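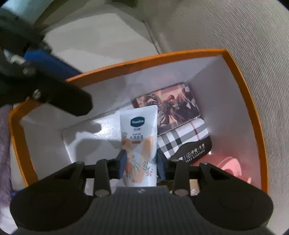

Kerslake objected to this at the draft stage: people don't keep hand cream where they say they keep it, so asking them is a waste of a question. Fair point, and we kept the question anyway, but changed what we did with the answers. See below.

4.2 Where the cream lives and how often it gets used

Figure 3. A Vaseline tube standing upright in an open box, orange rim.

Section 4.1 dealt with how much product people bought. Buying is not using. Most of the households in Clelletport had more hand cream than they could get through in a winter, and dry hands all the same. So the question here is narrower - does the storage place predict use, once skin type and job are taken out?

We had 188 usable diaries from the December round. Each diary ran 10 days. People wrote down every time they put cream on their hands, the time of day, and where the tube was when they reached for it. Diaries with fewer than 6 days filled in were dropped before the count of 188, not after, so no further losses in this section.

Storage places were coded into four groups: open and in sight (windowsill, sink edge, desk), open container (box, tray, basket without a lid), closed (drawer, cabinet, bag with a zip), and carried on the body. Qureshi and Navarro coded separately and then sat down together over the ones they didn't agree on. Most of the fights were about bags. A tote with no zip went in as an open container, a backpack went in as closed even when the person said it was always open. Not perfect.

Open and in sight did best, no surprise. Open container came next and was closer to the first group than we expected, close enough that we would not want to argue for a real difference. Closed was well behind both. Carried on the body was all over the place: a few very heavy users, mostly nurses and one potter, and then a long tail of people who carried a tube all day and never opened it. The average for that group means very little and we don't report it as a finding.

Time of day mattered more than we planned for. Evening use hardly moved with storage. People who put cream on before bed did it wherever the tube was, drawer or not. The whole storage effect sits in the daytime entries, mainly right after hand washing. Nikzad's reading is that bedtime use is already a habit and doesn't need a reminder, while daytime use needs the tube to be seen. We think thats right but the diaries can't show it, they only show the pattern.

Two things to be careful with. First, people who care about their hands may leave the tube out on purpose, so the arrow could point the other way. The follow-up in 4.4 (where half the group was asked to move the tube) is meant to deal with this, in part. Second, the kind of package. Squeeze tubes, pump bottles and jars were not spread evenly over the storage groups. Pumps live by sinks. Jars live in bedrooms. When we look at tubes only, the open versus closed gap gets smaller but stays.

Brand made no difference that we could find, and neither did price. Scent came up a lot in the free comments - several people stopped using a cream at work becuase of the smell and then used it up at home. We had no scent question in the diary. Should have. Ruawai added one to the spring version, on the last page, along with a box for gloves.

Results for feet and elbows are in the appendix, such as they are.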